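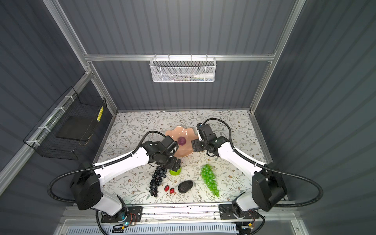
Arranging Artificial Fruit in a Scalloped Bowl

Posted October 7, 2018
Filed under: Table displays

These instructions cover a low centerpiece made from a shallow bowl with a wavy rim and a small set of artificial fruit. The method suits a kitchen table, a sideboard or a hall console. Allow 20 minutes for the first attempt, including cleaning.

What you need

A scalloped bowl, pink or another plain color
Two bunches of artificial grapes, one dark and one green
One large round fruit with a bumpy skin
One artificial avocado
One small round purple fruit
One or two small red pieces, such as cherries or strawberries
A patterned cloth with a pale ground
A soft brush and a damp cloth

The Stonico 910 bowl was used to work out the order of steps. Any bowl of similar depth will do. Deep mixing bowls are unsuitable, as the lower fruit disappears and more pieces are needed to reach the rim.

Step 1. Prepare the cloth

Iron the cloth on the back side at a low setting and lay it flat. Pull out folds from the center toward the edges. A small vine or leaf print works well under fruit. Large prints compete with it. Brush off crumbs and lint before the bowl goes down, as they are hard to reach afterward.

Step 2. Clean the fruit

Dust dark grapes with the dry brush first, then wipe with the damp cloth. Dust shows more on dark berries than on green ones. Do not soak bunches with wrapped stems. Water gets in under the wrapping and loosens the glue. Leave everything on a towel until dry.

Step 3. Lay out the pieces

Set the fruit on the cloth in front of the bowl, spaced so that each piece can be picked up without moving its neighbor. Turn the grape stems to the side from which they will be lifted. Check for loose berries now. A berry that has come off its peg can usually be pushed back on; if it will not hold, use a drop of Carno clear craft glue and wait 4 hours before handling. 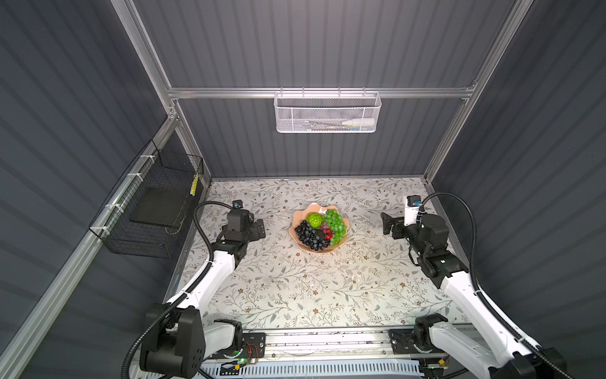

Keep the bowl in the middle of the cloth while working. Moving it once it is full tends to shift the grapes, and the rim will drag the cloth with it.

Step 4. Place the solid fruit

Start with the large round fruit. It goes toward the back of the bowl, slightly left of center, with its best side facing front. Place the small purple fruit to its right so that the two touch. Lay the avocado on its side in front of them. Its long shape closes the gap and stops the round pieces from rolling forward.

If the bowl has a slick finish, put a coin-sized piece of Brustness museum putty under the large fruit. Test putty on the underside of the bowl first.

Step 5. Add the dark grapes

Hold the bunch by the stem and lower it into the front of the bowl. Let the tip hang over the rim. A third of the bunch outside the bowl is the upper limit; beyond that the weight pulls the rest out. Bend the stem down along the bunch so it does not stand up above the fruit.

Artificial fruit in a salmon-pink bowl, with the dark grapes over the rim and the green bunch still on the cloth.

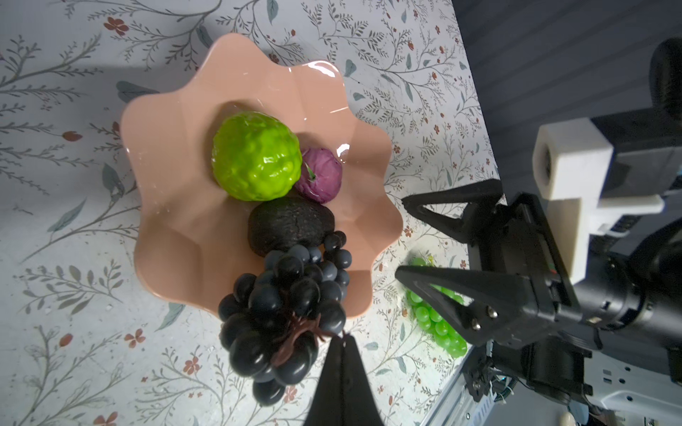
Dark grapes in place, green grapes outside the bowl.

Step 6. Add the green grapes

Set the green bunch at the back right, on the opposite side from the dark one. Push the stem end down between the solid pieces and let a few berries rest on the rim. If the bowl looks crowded at this point, take out the avocado and move the round fruit forward slightly.

Step 7. Fill the gap

Tuck the red pieces between the two bunches. Keep them together, as single cherries get lost among grapes. Leave out any piece that has to be forced in.

Storage and care

Brush the display weekly. Keep it out of direct sun, which fades the greens first. For storage, wrap each bunch in tissue and pack the solid fruit underneath. The Hamdan 105 storage box holds a set of this size with the bowl upside down on top. If the display is put away in December to make room for seasonal pieces, store the cloth rolled to avoid new creases.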